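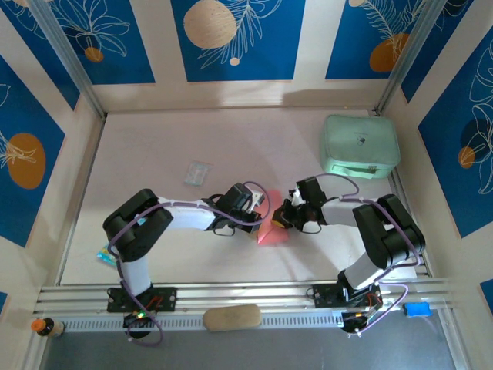
Dralcombe Folding Project
Progress report to the Gilmartin Fund
October 6, 2020
Prepared by Kathleen Tully

Summary

The project is on schedule for the collection and behind on the printed guide. We have spent £2,083 of the grant to date. The remainder is committed to printing and postage.

Work done

The grant was given to put together a reference set of folded shapes in cloth and paper, with written instructions that a beginner can follow at a table at home. We now have 80 shapes with instructions in final draft. They range from plain napkin folds to standing figures with a gathered middle and a spread base.

Each shape has been folded in both cloth and paper where that is possible. Several hold well in paper and slump in cloth, particularly the ones with a narrow waist. For these the guide will say to starch the cloth first and press each crease before starting the next. The fan bases have been rewritten twice. Testers kept opening the pleats too early and losing the points at the bottom edge, so the step is now split into two and the order changed.

Testing of the instructions moved to post in the spring. We sent out 400 packs, each with squares of cloth and paper and a set of instruction sheets. Most came back with comments. The commonest complaint was that "turn over" and "turn round" were used as if they meant the same thing. All sheets have been corrected for this.

Materials

The first paper we bought cracked along the fold after being opened and refolded, and we have stopped using it. The replacement comes from Vosex and costs more per sheet, but fewer are wasted. Cloth squares are cut and hemmed at Drindier. Their hems were slightly too thick on the first batch, which made the small triangular folds bulky. A narrower hem was agreed and later batches have been fine.

Delays

The guide was due at the printer before the summer. Diagrams for six of the shapes still need redrawing, all of them ones where the layers are hard to tell apart on the page. We tried shading the reverse side and will probably use it throughout — it adds a few days' work.

Spending

Cloth, cutting and hemming came in under budget. Paper and postage went over, and the one has nearly covered the other. We are not asking for any change to the total.

Next steps

Finish the diagrams and send the guide to print by the end of October. Post finished copies to everyone who tested a pack. A final account, with receipts, will follow once the printer has been paid.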